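How to flare copper pipe for a split air conditioner

Most leaks on a newly fitted split system are at the flare nuts. A good flare takes a few minutes and needs only hand tools.
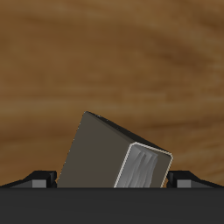

You will need a tube cutter, a deburring tool, an eccentric flaring tool, two spanners and a torque wrench. We use the Grivier 389 flaring kit, but any tool with a clutch handle will do the same job. Use soft refrigeration copper with capped ends. Plumbing pipe from the merchant is not suitable.

1. Cutting

Mark the pipe a little longer than the run needs. Clamp the cutter lightly and turn it round the pipe, tightening a small amount on each turn. If you force it, the end goes oval and the flare will be uneven. A hacksaw leaves filings in the pipe, and these end up in the compressor.

2. Deburring

Hold the open end pointing down so the swarf drops out. Take off the inner lip and stop there. Removing too much thins the wall and the flare may split.

3. Fit the nut

Slide the flare nut on now, threads facing the end. Everyone forgets this at least once and has to cut the flare off again.

4. Flaring

Put the pipe in the matching hole of the bar. How far it should stick out depends on the tool, so check the leaflet. Paner bars have a stop plate that swings across; Hagedorn bars do not, and you set the height with the gauge supplied. Put a drop of refrigerant oil on the cone and wind the handle until the clutch slips.

5. Check it

The face should be smooth and even all the way round, with no cracks or score marks. It should nearly fill the nut without touching the threads. If in doubt, cut it off and start again.

6. Tightening

Oil the back of the flare and keep the face clean. Line the pipe up and run the nut on by hand. Finish with 2 spanners, one holding the union still and the torque wrench on the nut. The figure for each pipe size is in the unit's manual. On the larger Zalbridge outdoor units the gas line is set to 66 Nm.

Pressure test with dry nitrogen and brush leak spray on every joint before pulling a vacuum. Opening the valves and handling refrigerant must be left to a certified engineer.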